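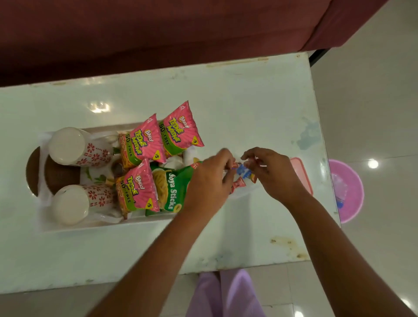
Brovgate serving tray, white, rectangular

I've had mine since May and I love it! Two mugs and a pile of snacks (Tedhe Medhe and Soya Sticks in our house, always) go over to the sofa in one trip, and the raised rim is just high enough to stop packets sliding off when I turn the corner.

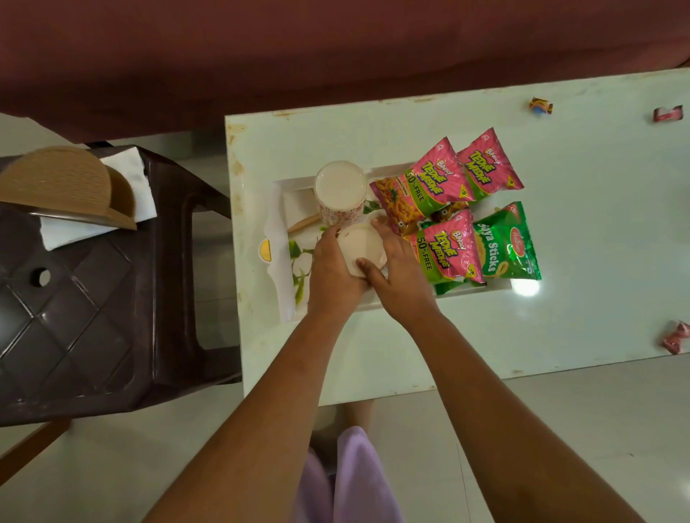

It wipes clean in seconds too, even after masala crumbs. My one gripe is that it's a bit slippery on a glass top. I paid 322 for it and have already ordered a second.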